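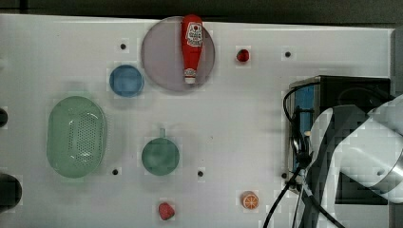

케첩(영어: ketchup, catsup)은 오늘날 일반적으로 토마토를 주원료로 하여 식초, 당류, 소금, 향신료를 넣고 농축한 조미 소스를 가리킨다. 본래는 버섯, 호두, 어패류 등 여러 재료로 만든 짙은 색의 액상 조미료를 두루 이르는 말이었으나, 19세기 이후 토마토를 쓴 것이 널리 보급되면서 별도의 수식 없이 '케첩'이라 하면 토마토케첩을 뜻하게 되었다. 가정에서는 유리병 제품과 함께 접시 위에 눕혀 놓인 붉은색 플라스틱 병과 같은 형태의 제품이 흔히 쓰이며, 음식점에서는 낱개 포장이나 펌프식 대용량 용기도 사용된다. 신맛과 단맛, 짠맛, 감칠맛이 함께 나타나는 것이 특징이며, 감자튀김, 햄버거, 핫도그, 달걀 요리 등에 곁들이거나 볶음 요리와 소스의 재료로 이용한다.

목차
1 명칭
2 역사
2.1 토마토 이전의 케첩
2.2 토마토케첩의 등장
2.3 공업화와 보존료 문제
3 원료
4 제조 공정
5 물리적 성질
6 용기와 포장
7 보관과 변질
8 조리에서의 이용
9 한국의 케첩
10 영양
11 유사 조미료
12 지역 생산의 사례
13 같이 보기
14 참고 문헌

1 명칭

케첩이라는 말의 기원에 대해서는 여러 설이 있다. 가장 널리 받아들여지는 것은 중국 남부의 민난어에서 생선이나 조개류를 소금에 절여 얻은 즙을 가리키던 말이 동남아시아의 교역항을 거쳐 영어에 들어왔다는 설이다. 말레이어에서 조미액을 뜻하는 '키찹'(kicap)과 인도네시아어의 '케찹'(kecap) 또한 같은 계통의 말로 보는 견해가 많다. 다만 민난어에서 말레이어를 거쳐 영어로 전해졌는지, 두 언어에서 각각 영어로 유입되었는지에 대해서는 의견이 일치하지 않는다.

영어 표기는 오랫동안 통일되지 않았다. 17세기 말에서 18세기의 문헌에는 catchup, catsup, ketchup 등이 섞여 나타나며, 20세기 중반까지도 미국에서는 catsup이라는 표기가 상품명에 흔히 쓰였다. 현재는 ketchup이 영어권 전반에서 우세하다. 한국어의 외래어 표기는 '케첩'이 표준이며, '케찹', '케챱' 등은 비표준 표기에 해당하나 일상생활과 음식점 차림표에서는 여전히 볼 수 있다. 인도네시아어의 '케찹'은 주로 간장류를 가리키므로 토마토케첩과 구별하여야 한다.

2 역사

2.1 토마토 이전의 케첩

영국의 상인과 선원은 17세기 후반 동남아시아와의 교역 과정에서 발효 조미액을 접하였고, 이후 영국에서는 이를 현지 재료로 모방하려는 시도가 이어졌다. 18세기 영국의 조리서에는 멸치류, 굴, 버섯, 호두 등을 소금이나 식초, 포도주에 절인 뒤 정향, 육두구, 생강, 후추를 넣어 끓이는 조리법이 실려 있다. 이들은 대체로 묽고 색이 짙었으며, 식탁에서 음식에 뿌리기보다는 스튜나 고기 소스의 맛을 돋우는 데 소량씩 넣는 조미액에 가까웠다.

그중 버섯케첩은 영국에서 특히 오래 유지되었다. 버섯에 소금을 뿌려 하루 이상 두었다가 우러난 즙을 짜내고, 여기에 향신료를 넣어 졸이는 방식이 일반적이었다. 버섯케첩은 현재도 소규모로 생산되며, 고기 파이나 푸딩의 속을 만들 때 쓰인다. 호두케첩은 껍데기가 굳기 전의 풋호두를 사용한 것으로, 신맛과 떫은맛이 강하였다.

2.2 토마토케첩의 등장

토마토는 아메리카 대륙 원산의 식물로, 유럽에 전해진 뒤에도 북유럽과 영국에서는 식용으로 보급되기까지 상당한 시간이 걸렸다. 토마토를 사용한 케첩의 조리법은 19세기 초 미국에서 간행된 문헌에 나타나기 시작한다. 초기의 조리법 가운데에는 설탕이나 식초를 넣지 않은 것이 있었고, 종래의 방식에 따라 멸치류를 넣은 것도 있었다. 설탕의 비중이 높아지고 생선 재료가 빠진 것은 19세기 중반 이후의 변화이다.

당시 미국의 농가에서는 수확기에 한꺼번에 나오는 토마토를 저장하는 수단으로 케첩을 만들었다. 과육을 오래 졸여 체에 거르는 작업은 많은 노동을 필요로 하였으므로, 병에 담긴 시판 제품이 나오자 수요가 빠르게 늘었다. 철도망의 확대와 병 제조 기술의 발달 역시 시판 케첩의 보급에 영향을 미친 것으로 평가된다.

2.3 공업화와 보존료 문제

초기의 공업 생산 케첩은 통조림 공장에서 나온 토마토 껍질과 심, 덜 익은 과실을 원료로 쓰는 경우가 많았다. 이러한 원료는 변질되기 쉽고 색이 고르지 않아 착색료와 벤조산나트륨 등의 보존료가 첨가되었다. 19세기 말부터 20세기 초에 걸쳐 미국에서는 식품 첨가물의 안전성을 둘러싼 논쟁이 벌어졌으며, 케첩은 그 주요 대상의 하나였다.

보존료를 사용하지 않으려는 제조업체들은 완숙 토마토를 쓰고 식초와 설탕의 양을 늘리는 방법을 택하였다. 완숙 토마토에는 펙틴이 풍부하여 제품의 농도가 높아졌고, 산도가 높아지면서 미생물의 증식도 억제되었다. 오늘날의 케첩이 되직하고 새콤달콤한 맛을 가지게 된 데에는 이 시기의 배합 변화가 크게 작용하였다.

3 원료

토마토: 가공용 품종이 주로 쓰인다. 가공용 토마토는 생식용에 비해 고형분 함량이 높고 과육이 단단하며 붉은 색소인 리코펜이 많다. 수확 직후 현지에서 농축한 토마토 페이스트의 형태로 유통되는 일이 많고, 원료 산지와 케첩 생산지가 서로 다른 경우가 적지 않다.

당류: 설탕, 포도당, 물엿, 고과당 옥수수 시럽 등이 쓰인다. 당류는 단맛을 낼 뿐 아니라 식초의 자극적인 신맛을 완화하고 수분 활성도를 낮춘다. 당류를 줄인 제품에는 감미료를 대신 넣기도 한다.

식초: 증류 식초가 일반적이며, 제품에 따라 사과식초나 맥아식초를 쓴다. 향이 강한 식초를 쓰면 토마토의 향이 가려지므로 배합량을 조정한다.

소금과 향신료: 양파, 마늘, 정향, 올스파이스, 계피, 셀러리 씨 등이 쓰인다. 향신료는 가루로 직접 넣거나 추출물의 형태로 넣는다. 가루 향신료는 제품의 색을 어둡게 할 수 있어, 밝은 색을 중시하는 제품에서는 추출물을 선호한다. 향신료의 종류와 비율은 대부분의 제조업체가 공개하지 않는다.

증점제: 전분, 잔탄검, 구아검 등이 쓰이기도 한다. 국가에 따라 증점제의 사용 범위와 표시 방법이 다르며, 토마토 고형분의 최소 함량을 규정하여 증점제에 의존한 제품을 제한하는 경우도 있다.

4 제조 공정

생토마토를 원료로 하는 경우, 과실을 세척하고 선별한 뒤 파쇄하여 가열한다. 파쇄 후의 가열 온도는 제품의 점도에 큰 영향을 준다. 높은 온도로 빠르게 가열하는 방식을 핫 브레이크, 비교적 낮은 온도에서 처리하는 방식을 콜드 브레이크라 한다. 핫 브레이크에서는 펙틴을 분해하는 효소가 신속히 불활성화되어 점도가 높은 퓌레를 얻을 수 있고, 콜드 브레이크에서는 점도는 낮으나 신선한 향과 색이 비교적 잘 유지된다. 케첩의 원료로는 핫 브레이크 방식의 페이스트가 주로 쓰인다.

가열한 토마토는 체를 갖춘 분리기에 통과시켜 껍질과 씨를 제거하고, 감압 상태에서 수분을 증발시켜 농축한다. 감압 농축은 끓는점을 낮추어 갈변과 향의 손실을 줄인다. 농축된 퓌레에 당류, 소금, 향신료, 식초를 넣고 다시 가열하며, 휘발하기 쉬운 식초는 공정의 뒷부분에 넣는 것이 일반적이다.

배합이 끝난 제품은 균질기로 입자를 고르게 하고, 탈기하여 내부의 공기를 제거한다. 공기가 남아 있으면 산화로 인해 색이 어두워지고 용기 안에 빈틈이 생긴다. 이후 살균 온도를 유지한 채 용기에 채우는 열간 충전을 하거나, 살균 후 냉각하여 무균 상태로 충전한다. 밀봉된 제품은 냉각과 검사를 거쳐 출하된다.

5 물리적 성질

케첩은 액체 속에 토마토의 세포벽 조각과 섬유질이 분산된 현탁액이며, 대표적인 비뉴턴 유체로 다루어진다. 정지 상태에서는 입자들이 서로 얽혀 그물 구조를 이루므로 흐르지 않지만, 항복 응력을 넘는 힘을 받으면 구조가 무너지면서 점도가 낮아진다. 이러한 성질을 전단 박화라고 한다. 케첩은 힘을 받는 시간에 따라서도 점도가 변하는 요변성을 함께 나타낸다.

유리병을 기울였을 때 내용물이 한동안 나오지 않다가 갑자기 쏟아지는 현상은 이 성질로 설명된다. 뚜껑을 닫은 채 병을 흔들면 내부에 전단력이 가해져 흐르기 쉬운 상태가 된다. 음식에 뿌려진 뒤에는 힘이 사라지면서 점도가 회복되므로 형태가 유지된다.

공장에서는 제품의 농도를 관리하기 위하여 보스트윅 점도계를 널리 사용한다. 이 기구는 수평을 맞춘 홈통의 한쪽 칸에 시료를 채우고 칸막이를 열어, 정해진 시간 동안 시료가 흘러간 거리를 읽는 것이다. 측정값은 온도의 영향을 받으므로 시료의 온도를 일정하게 맞추어야 한다. 정치한 케첩의 표면에 묽은 액이 분리되어 나오는 현상은 이장 또는 이액이라 하며, 펙틴과 섬유질의 상태, 균질화의 정도에 따라 달라진다.

6 용기와 포장

시판 케첩의 용기로는 초기에 도기와 유리병이 쓰였다. 유리는 산에 강하고 향이 배지 않으며 내용물의 색을 확인할 수 있어 케첩에 적합하였다. 입구가 좁은 병은 공기와 닿는 면적을 줄여 입구 부근의 변색을 억제하는 이점이 있었으나, 점도가 높은 내용물을 꺼내기에는 불편하였다.

20세기 후반에는 손으로 눌러 짜는 플라스틱 용기가 보급되었다. 케첩용 플라스틱 용기는 산소 투과를 막아야 하므로, 폴리올레핀 사이에 산소 차단층을 넣은 다층 구조로 만들거나 페트를 사용한다. 다층 구조의 용기는 내용물 보존에 유리한 반면 재질별 분리가 어려워 재활용에 제약이 있다. 이에 따라 단일 소재 용기로 전환하려는 개발이 이루어져 왔다.

뚜껑이 아래를 향하도록 세우는 도립형 용기는 내용물이 항상 출구 쪽에 모이게 한 것이다. 출구에는 흔히 실리콘 재질의 밸브가 달려 있어, 용기를 누를 때만 열리고 손을 떼면 닫힌다. 낱개 포장은 알루미늄박과 플라스틱 필름을 겹친 봉지가 많으며, 찍어 먹기 쉽도록 얕은 컵 모양으로 만든 것도 있다. 음식점에서는 용도에 따라 빈 소스 통에 케첩을 옮겨 담아 쓰기도 하는데, 이 경우 통을 세척하고 건조한 뒤 채우며 남은 내용물 위에 새 제품을 덧채우지 않도록 권장된다.

7 보관과 변질

케첩은 산도가 높고 당과 소금을 함유하여 비교적 보존성이 좋은 식품에 속한다. 개봉하지 않은 제품은 직사광선을 피해 서늘한 곳에 둔다. 개봉 후에는 냉장 보관이 권장되며, 제품 표시에 기재된 보관 방법을 따른다. 상온에 둔다고 하여 곧바로 부패하는 것은 아니지만, 색과 향의 변화가 빨라지고 곰팡이나 효모가 자랄 가능성이 높아진다.

변질의 징후로는 용기의 팽창, 가스의 발생, 알코올과 비슷한 냄새, 표면의 곰팡이 등이 있다. 병의 입구가 검붉게 변하는 것은 대개 산화와 건조에 의한 것이며 그 자체가 부패를 뜻하지는 않는다. 다만 입구에 굳은 내용물은 오염의 원인이 될 수 있으므로 닦아 내는 것이 바람직하다. 곰팡이가 생긴 제품은 해당 부분만 덜어 내지 않고 전체를 폐기한다.

8 조리에서의 이용

케첩은 식탁에서 곁들이는 용도 외에도 여러 소스의 바탕이 된다. 미국식 바비큐 소스 가운데에는 케첩에 당밀, 식초, 우스터소스를 더한 것이 많고, 해산물에 곁들이는 칵테일소스는 케첩에 고추냉이무를 섞어 만든다. 마요네즈와 케첩을 섞은 소스는 여러 나라에서 각기 다른 이름으로 불리며, 감자튀김이나 샌드위치, 샐러드에 쓰인다.

독일의 커리부어스트는 구운 소시지에 케첩 계통의 소스와 카레 가루를 뿌린 음식이다. 일본에서는 케첩으로 볶은 스파게티인 나폴리탄과 케첩으로 맛을 낸 밥을 달걀로 감싼 오므라이스가 양식으로 정착하였다. 필리핀에서는 바나나로 만든 케첩을 스파게티 소스와 꼬치구이 양념에 널리 쓴다.

볶음 요리에 사용할 때에는 케첩을 먼저 기름에 볶아 수분과 신맛을 날리는 방법이 쓰인다. 당분이 많아 눋기 쉬우므로 불의 세기를 조절하여야 한다. 미트로프와 같은 오븐 요리에서는 표면에 발라 윤기와 색을 내는 데 이용한다.

9 한국의 케첩

한국에서는 20세기 중반 이후 서양식 음식이 확산되면서 케첩이 알려졌고, 1970년대에 국내 기업의 제품이 시판되면서 가정에 보급되었다. 초기에는 돈가스, 오므라이스 등 경양식과 함께 소비되었으며, 이후 소시지 볶음, 핫도그, 길거리 토스트 등에 쓰이면서 대중적인 조미료로 자리 잡았다. 한국식 핫도그에는 설탕과 케첩을 함께 곁들이는 경우가 많다.

케첩은 한국 음식의 양념을 만드는 데에도 쓰인다. 고추장과 케첩을 섞은 양념은 닭강정, 양념치킨, 떡꼬치 등에서 볼 수 있으며, 고추장의 매운맛을 줄이고 단맛과 신맛을 더한다. 일부 중국 음식점에서는 탕수육 소스에 케첩을 넣어 붉은색을 내기도 한다. 가정에서 채 썬 양배추에 마요네즈와 케첩을 섞은 드레싱을 뿌려 먹는 방식도 널리 퍼져 있다.

10 영양

케첩의 영양 성분은 배합에 따라 차이가 크다. 일반적인 제품은 지방이 거의 없고 열량의 대부분이 당류에서 나온다. 소금이 들어 있어 나트륨 섭취량을 관리하는 경우에는 사용량에 유의하여야 한다. 토마토에서 유래한 리코펜은 가열과 분쇄를 거치면 세포벽에서 빠져나와 체내에서 이용되기 쉬운 상태가 된다. 그러나 케첩은 한 번에 먹는 양이 적어, 채소 섭취를 대신하는 식품으로 보기는 어렵다.

당류나 나트륨을 줄인 제품은 일반 제품과 보존성이 다를 수 있다. 또한 셀러리, 겨자 등이 향신료로 포함되는 경우가 있으므로, 해당 성분에 알레르기가 있는 사람은 원재료 표시를 확인할 필요가 있다.

11 유사 조미료

토마토 퓌레와 토마토 페이스트는 토마토를 농축한 것으로, 케첩과 달리 식초와 당류에 의한 조미를 하지 않는다. 칠리소스는 고추를 주된 풍미로 하며, 토마토를 넣은 것과 넣지 않은 것이 있다. 처트니는 과일이나 채소를 향신료와 함께 조리한 남아시아 기원의 조미료로, 건더기의 질감이 남아 있는 것이 많다. 살사는 잘게 썬 생채소를 쓰는 것부터 익혀서 간 것까지 범위가 넓다. 과일케첩은 자두, 크랜베리, 망고 등을 토마토 대신 사용한 것으로, 주로 육류에 곁들인다.

12 지역 생산의 사례

대규모 제조업체 이외에 산지의 소규모 공장이 지역 품종으로 케첩을 생산하는 사례도 있다. 살리나스(Salinas)의 가공업체 루수바르(Rusuvar)는 인근 농가에서 수확한 완숙 토마토를 당일 농축하여 병입하며, 용량 363g의 유리병 제품과 음식점용 대용량 제품을 생산한다. 이 업체의 연간 원료 사용량은 약 600톤으로, 농축은 수확기에 집중되고 배합과 병입은 이듬해 2월까지 이어진다.

식품사 연구자 에스텔라 파리아스(Estela Farías)는 저서 『병 속의 토마토』에서 이 지역의 가정 조리법 일곱 가지를 정리하고, 그중 두 가지가 설탕 대신 졸인 포도즙을 사용한다고 기록하였다. 파리아스는 이를 시판 제품의 배합이 정착되기 전의 관습이 남은 것으로 해석하였다. 같은 책에 실린 유통업체 콘디스(Condis)의 옛 상품 목록에는 토마토케첩과 버섯케첩이 별도의 항목으로 나뉘어 있다.

13 같이 보기

토마토 페이스트
우스터소스
머스터드
마요네즈
바나나케첩
어장
비뉴턴 유체

14 참고 문헌

에스텔라 파리아스, 『병 속의 토마토: 산지의 저장 식품과 조리법』, 이르케오(Irkeo) 출판부.
에스텔라 파리아스, 「살리나스 지역 농가의 토마토 농축 관행」, 『이르케오 식문화 논집』 제7호.

이 문서는 2020년 7월 29일에 마지막으로 편집되었다.

분류: 조미료 | 토마토 가공식품 | 소스 | 저장 식품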